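Posard – Traltside site
Molon kitchen cell, setup and upkeep meeting
Minutes, November

Present: Trinidad Esteban (chair), Rakiya Ogbonna (minutes), two from controls, one from the simulation group
Started 9:30 a.m.

1. Minutes of the last meeting

Accepted with one correction. Item 4 said the wrist offset had been changed in the arm file. It was changed in the scene file only. Rakiya has fixed the copy on the shared drive.

2. Base position of the arm

The arm in the simulated Molon kitchen is still mounted beside the island, near the stools. Trinidad reported that the base height in the scene did not match the mounting drawing. The difference was 14 mm. The drawing is correct and the scene has been changed to follow it.

After the change, controls ran the reach test over the island again. Of 183 target poses, 19 failed. Before the change, fewer failed, but several of those passes had the forearm closer to the counter edge than the limit allows, so the old result was not a good one to keep. Most of the new failures are over the sink, where the arm has to come in past the faucet. The rest are low poses near the stools.

Agreed that the base stays where the drawing puts it. The poses over the sink will be looked at one at a time before anyone moves anything else. The stools stay in the scene for all tests, and their collision shapes are to be left on.

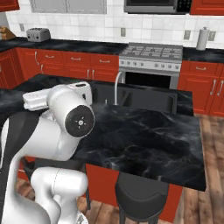 What has to be rerun after the base is moved in the scene?
The joint zero check first, then the tool offset check, then the full reach test. Saved paths from before the move should not be loaded until all three are finished.

Controls asked for the order to be written into the setup sheet. Rakiya will add it on page 2, above the part on joint limits.

3. Joint zero check

Done on all joints with the simulated arm in the home pose. One wrist joint read slightly off zero when the scene was loaded from a saved state, and read correctly when it was loaded fresh. Simulation thinks the saved state was made with the previous version of the arm file and carries the old value with it.

All saved states older than the current arm file are to be moved out of the working folder. They will not be deleted yet. Trinidad wants a fresh home state made and marked as the only one to start from.

4. Gripper

The Aliyu gripper model was replaced last month. The new one has the right outer shape but the finger travel in the file was copied from the old model and is too short. Controls found this when the fingers stopped before the commanded width and the controller kept pushing. In the simulator that only gives a warning. On the floor it would trip the drive.

Travel is now set to 65 mm as on the Aliyu sheet. Still open: the force limit. The file has a default value and no source for it. Controls will take the number from the real gripper's settings at the next shutdown and pass it to simulation.

There was some discussion of whether the gripper housing should have a simpler collision shape to speed things up. A box around the whole hand runs faster but is too wide to get between the faucet and the sink edge, and it would add more false failures to the reach test. Left as is.

5. Plate and cake on the island

The plate task stays as the standard check after any change to the arm. The plate goes on the island top with the small cake on it, clear of the sink. Last month two people had placed it by hand in different spots and their results could not be compared.

Simulation will put the plate's start position in the scene file so it loads the same way each time. The cake is a separate object and is to be set down on the plate by the scene script. Please do not attach it to the plate to stop it from sliding – if it slides when it should be at rest, the contact settings need to be looked at, and we want to see that.
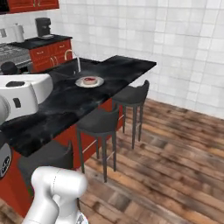

Who signs off on a change to the contact settings?
Trinidad does, after simulation has run the plate check with the old settings and with the new ones. Both logs go in the change folder.

6. Upkeep log

The log for the cell has gaps. There is no entry for the gripper swap, and the entry for the last arm file update gives no version. Rakiya asked that every change be entered on the same day by the person who made it, including changes that are later taken back out. A short line is enough: what was changed, which file, which check was run afterward.

Controls asked for one log covering both the simulated cell and the physical arm at Traltside. This was not agreed. The two will stay separate for now, with a reference in each when a change on one side causes a change on the other.

7. Actions

Trinidad – fresh home state, old saved states out of the working folder
Rakiya – order of checks on the setup sheet; missing gripper entry in the log
Controls – failed sink poses, one at a time; force limit from the real gripper
Simulation – plate start position and cake placement in the scene file

8. Other business

The license for the second simulator seat runs out at the end of the month. Trinidad has the renewal form.

Simulation would like the reach test to run overnight in the future. Carried over to the next meeting.

Closed 10:25 a.m.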